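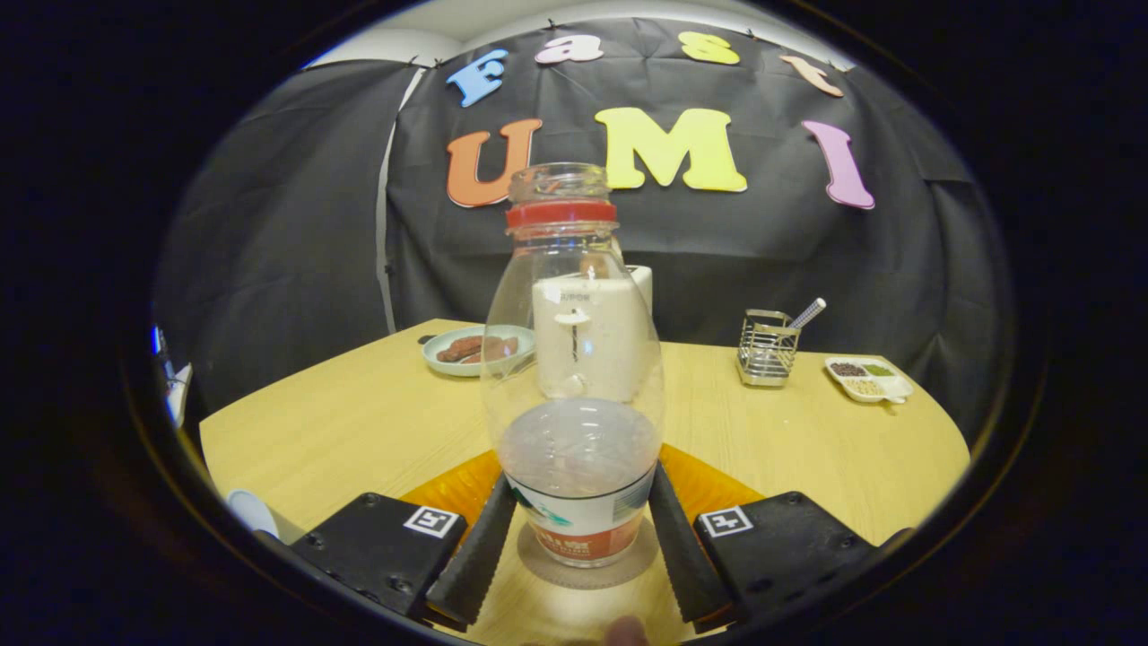
Plevthorpe is hiring an equipment planner for its manipulation data program. The person in this post will own the purchase plan for hand-held grippers, fiducial markers, finger pads, table props and the machines that later run the trained policies. The program covers kitchen and tabletop tasks, and much of the budget goes to parts that wear or get lost. A typical station has a wooden tabletop, a black fabric backdrop and a set of everyday objects: a clear plastic bottle gripped at the base between two ridged black fingers, a wire utensil holder, a plate of food, a divided tray of seeds and grains. Every one of those items needs a line in the plan, a replacement interval and a supplier. At present these are kept in three spreadsheets that do not agree.

Job title: Equipment Planner, Robotics Data Collection
Reports to: Suha Dabbas, Head of Operations
Location: Plevthorpe, main building, with regular visits to the Penau site
Hours: full time, core hours 10 a.m. to 3 p.m.
Start: January

What the job covers

Maintain one equipment register for both sites, with part number, revision, purchase cost, location and expected service life.

Build the annual budget for hand-held grippers and spares. The plan for the coming year is 100 grippers in service across the two sites. Finger pads are budgeted separately from gripper bodies and should stay that way, as the wear rates have little in common.

Write purchase specifications. Gripper housings, mounting plates and marker positions must match between batches. A marker placed on a different part of the housing means a new calibration file and a hold on collection until it is checked.

Prepare the buy-or-lease comparison for the robot arms at Penau. The current lease is with Kirnix and has a renewal option. We need a costed recommendation that includes floor anchoring, guarding, power, training hours and service visits, and that states what happens to the arms at the end of each option.

Plan consumables and props. Bottles, trays, plates, dry ingredients and prepared food are bought on short cycles. The prop allowance is $700 per station per quarter and is overspent at most stations. You will find out where it goes and propose a new figure.

Schedule deliveries against station build dates. Storage at Penau is limited to 4 pallets, so early delivery is as much of a problem as late delivery.

Run acceptance checks on incoming units together with the bench technicians, and keep the records.

What we need from you

Experience in purchasing or production planning for electromechanical equipment. Lab, factory and warehouse backgrounds are all suitable.

Ability to read a mechanical drawing and a bill of materials, and to spot when a supplier has changed a part without a new revision number.

Spreadsheet skills good enough to build a cost model another person can audit. Our inventory runs on Issahaku, and training on it is given in the first month.

Clear written English. Most of the output of this post is specifications, comparisons and short memos.

Experience with robot arms is useful but not required. Programming is not part of the job.

Purchasing authority

The planner may approve single orders up to $800. Larger orders go to Suha Dabbas with a one-page justification. Lease agreements and anything with a service contract attached need a second signature — allow two weeks for this when setting dates.

How to apply

Send a resume and one work sample, with confidential prices removed. A budget, a specification or a supplier comparison would all be suitable. Cover letters are optional and should stay under one page. Shortlisted applicants will be asked to complete a paid two-hour planning exercise at Plevthorpe, based on a parts list for a single station, followed by an interview with operations and one of the bench technicians.

Questions about the post go to Suha Dabbas at the operations office. Please put "Equipment Planner" in the subject line.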